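What a Translation Owes Its Second Reader

By Ysaline Hoarau

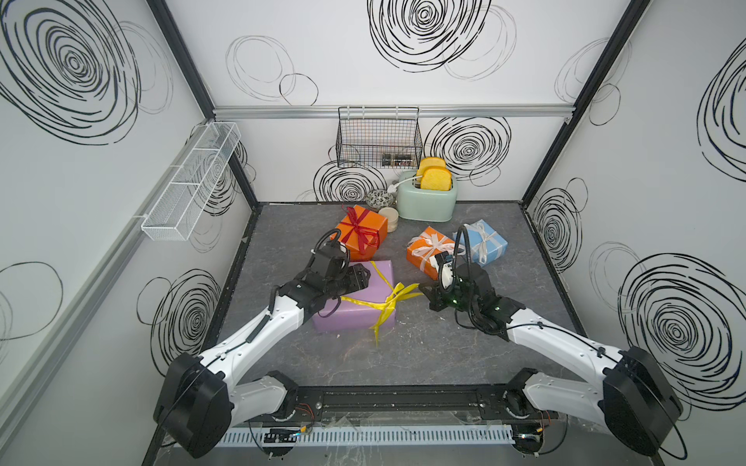
BEMWOOD, November – The new Flalen edition of the Zhuangzi runs to two volumes and a little over 1,000 pages, of which the text itself takes up less than a third. The rest is commentary, set in smaller type and keyed to the line. I have used it daily for most of the autumn and I think its editors have made the wrong decision about almost everything except the paper.

The case for heavy annotation is well known. Classical Chinese is terse. A sentence may have no stated subject, no marked tense and no punctuation in the oldest copies. The word dao can be a road, a method, a teaching, or the verb "to speak", and a translator who picks one has closed off the others. A note reopens them. On that argument, every choice needs a note, and the Flalen editors have followed it to the end. The opening passage, with the great fish that becomes a great bird, carries seven notes before the bird has left the water.

My objection is to the order of work this imposes on a reader. The first-time reader does not yet know which doubts matter. A dispute over the size of the fish is given the same weight on the page as a dispute over whether the passage is a joke. The second affects how one reads the whole book. The first affects nothing much after the paragraph in which it occurs.

The older Aubert version, long out of print, handled this differently. It had an introduction, a short glossary and hardly any notes. Where the Chinese was unclear, the English was allowed to be slightly unclear too. Reviewers at the time called this lazy, and in places it was; the chapter on the ordering of things is a mess, and two lines are simply missing from my copy's chapter on the true man. But a reader could get through it in a week and come out with a sense of how the book moves – from story to argument, and back to story before the argument has settled.

It will be said that a reader who gets through quickly with a wrong idea is worse off than one who goes slowly with a right one. I doubt this. A wrong idea of the whole can be corrected by a second reading. A pile of correct details with no idea of the whole tends to stay a pile. I taught an evening class from both versions, and the students with the Aubert argued with the text. The students with the Flalen argued with the notes.

There is also the matter of who pays. The Flalen set was printed in a run of 3,000 and priced for libraries. The Flidier paperback, which has the same English text with the commentary removed, was held back and then issued in only 1,000 copies, with no glossary and no index. That seems to me a waste. The translation is good. Its dialogue is quick, its verse is left as verse, and the butcher's speech is the best I have read in English. It deserved a cheap edition with ten pages of help at the back.

What I would ask of the next editor is modest. Put the notes that change the meaning of a chapter at the head of that chapter. Put the notes on fish, trees, measures and place names at the end of the volume. Send the variant characters to an appendix, where those who need them will look first in any case. The scholar loses a few seconds turning pages, and the ordinary reader can keep hold of a sentence until it stops.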